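The Trultolmont Retreat Was Never Going to Save Us Money
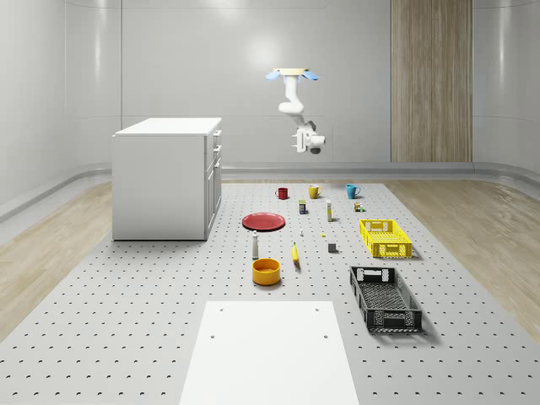 Darlene Robichaud wrote to me in April to say I was being unfair to the county. Staff need to get out of the building once in a while, she said, and if a few days away helps the permit office and the road crew bosses talk to each other, then the price is worth it. She added that I had probably never tried to get two departments to agree on anything.

She's right about that last part. I haven't. But I have read the invoice, and I would ask her to read it too.

The county sent 145 employees to a conference center in Trultolmont for what the agenda calls a "service alignment retreat." It lasted 5 days. The registration fee was $999 a head, paid to an event company named Gratico, and that fee did not include rooms. Multiply it out and you get $144,855 before anybody has checked in, eaten dinner or put in for mileage. The county's own meeting hall, which seats more people than that, was free most of the same week. I checked the booking calendar, and you can too. It's posted.

What did we get for it? The official answer is a summary that runs 11 pages. I have gone through it twice. A good part of it is the agenda again, with the verbs changed to the past tense. There is a section on "shared language." There is a chart with arrows going both ways between "vision" and "delivery." I could not find one rule changed, one form dropped or one dollar saved. If there was a finding in there that couldn't have been reached in a phone call, I missed it.

Supporters keep saying the retreat will pay for itself. Fine. Let them say when, and by how much, and who will check. The same promise came with the Sembiring software contract, and the county is still paying for that while clerks keep paper copies in case it goes down. I don't recall a report on those savings either.

Then there is how Gratico got the job. The purchase was split into two orders, one for "facilitation" and one for "participant materials," and each fell under the limit where bids have to be taken. Maybe that was a coincidence. Gholamreza Bahrami asked about it at the public session and was told that the two orders were different in nature. They were signed the same afternoon by the same person. He asked for the answer in writing and, last I heard, is still waiting.

I don't think anyone got rich off this, and I don't think the employees who went did anything wrong. They were told to go. My complaint is with the people who approve these trips and treat the fee as too small to argue over. It looks small next to the whole budget, sure - so does everything else in there, one line at a time.

Leltetti Township, right next door, holds its staff training in a school cafeteria during summer break. I'm told the chairs are terrible. Their permits also come back faster than ours, though I won't claim the chairs have anything to do with it.

The next retreat is already penciled into the draft budget, under "professional services." The public can comment before the vote, and I plan to bring the invoice with me.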